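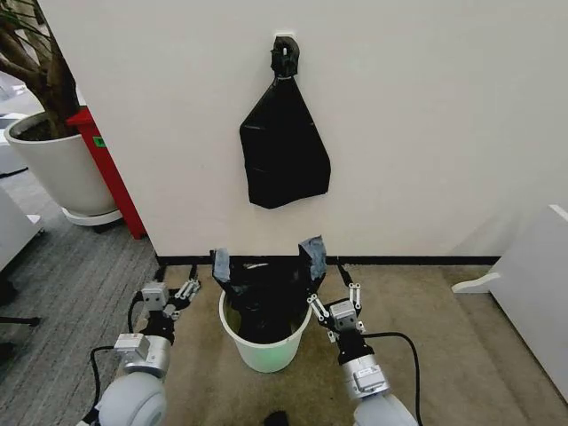

Saturday, a bit after 10 am

Picking up where I stopped on the Stornus transcripts. Quick recap for whoever reads this next: we're coding the strait debates from the regional assembly, every speech that mentions the naval patrols, the drilling licenses or the fishing line, and marking who they blame and what they want done. The total after throwing out the duplicates is 164 speeches. I had hoped for more, but the spring session was short and half of it went to the budget.

Started with the defense subcommittee hearings because they're the messiest. People there almost never say "sanctions" straight out. They say "a clear signal" or "consequences" or (my favorite so far) "a firmer kind of patience," and I've got to decide whether that goes under 4b or stays in 4a with the talkers. I've put it in 4a for now. If you disagree, write it in the margin column and don't overwrite my code, please! We lost a whole afternoon to that last month.

Coded 70 before lunch, which is a good morning for me. Three went in the unsure pile:

- the Rebane delegate who backs mediation in her first paragraph and more ships in her last
- a very short one that is mostly thanking the chair
- the one where the interpreter's version and the printed version don't agree. Printed says "will respond," interpreter says "may respond." That's a big difference when the subject is warships. I went with printed and flagged it.

1:40 pm

Back from a sandwich. The Pluvier search tool is being slow again, so I worked from the text dump and it was fine, just ugly. Note that the dump drops accents, so if you search for the harbor names you have to try them both ways. I missed a handful of Elano speeches that way on Thursday's pass and had to go back in for them.

Did a first rough count by bloc, just to see it. The island members talk about the fishing line far more than the patrols, and the mainland members have it the other way round. Makes sense if you think about who phones their offices. I don't want to lean on this yet. The average speech is around 900 words, but the ministers run very long and drag everything up, so we should probably switch to the median before anybody puts it on a slide.

Also I keep running into the same sentence about "solidarity within the union and between capitals." Same wording, different speakers, weeks apart. Somebody's press office is handing out lines, I'd bet money on it. Could be a nice side table: repeated phrases, who says them first, how long they take to travel. I started a tab for it called "echoes" and it's got four rows so far, so don't get excited.

3:15 pm

Went back over the morning's batch with fresh eyes and changed five codes, all of them between 2 (condemn) and 3 (condemn plus call for talks). I think the codebook line for 3 is too loose. "Remains open to dialogue" shows up in nearly every speech, and if that alone is enough, then everybody's a 3. My proposal is that they have to name a forum or a mediator. Will bring it up at the next meeting.

Left to do: the rest of the plenary, the two written statements from Elano, and a second reader for the unsure pile. File is saved as the afternoon version, older one is still in the folder.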